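Filed under: Days Out, Glass & Ceramics

I'd been meaning to get to the Stareden open day for ages, and this February I finally dragged Reshma along with me (she drove, I did the biscuits). It's a glass works on the edge of Skitville, and they only let the public in for two afternoons a year, so the queue was already past the gate when we parked.

Our guide was Oana Matei, who talks very fast and clearly loves furnaces. We got the history first, then the hot shop, where I could happily have stood all day. The big furnace runs at more than 1000 degrees and you feel it on your face from right across the room!

After that came a quieter bit on finishes: sandblasting, acid etching, how they get that misty look on bathroom windows.
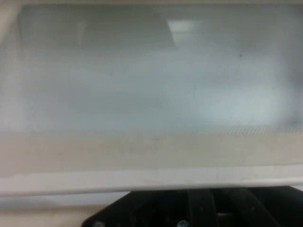
Frosted panel with the light catching it.

I asked if you could do it at home and got a very firm no about the acid. Fair enough.

Tea was five pounds with cake, a bit steep, but the lemon drizzle was lovely and they let you have seconds.

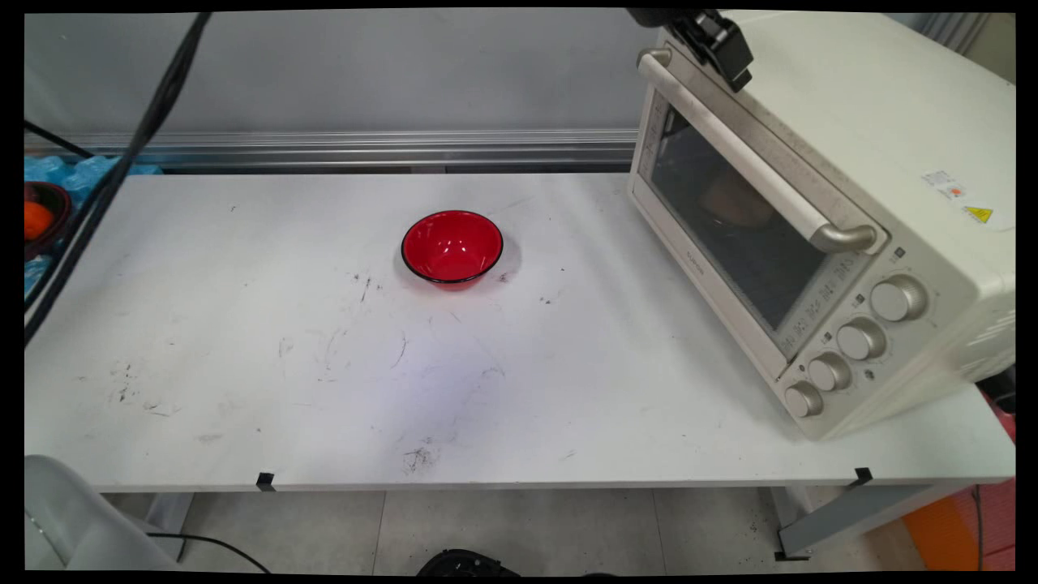

Reshma spent the whole break talking glazes with Danuta Baran from the pottery next door and came away signed up for an evening class. I came away with a wonky paperweight from the seconds shelf. Parking is free, but get there before two, and wear flat shoes as the yard is all cobbles.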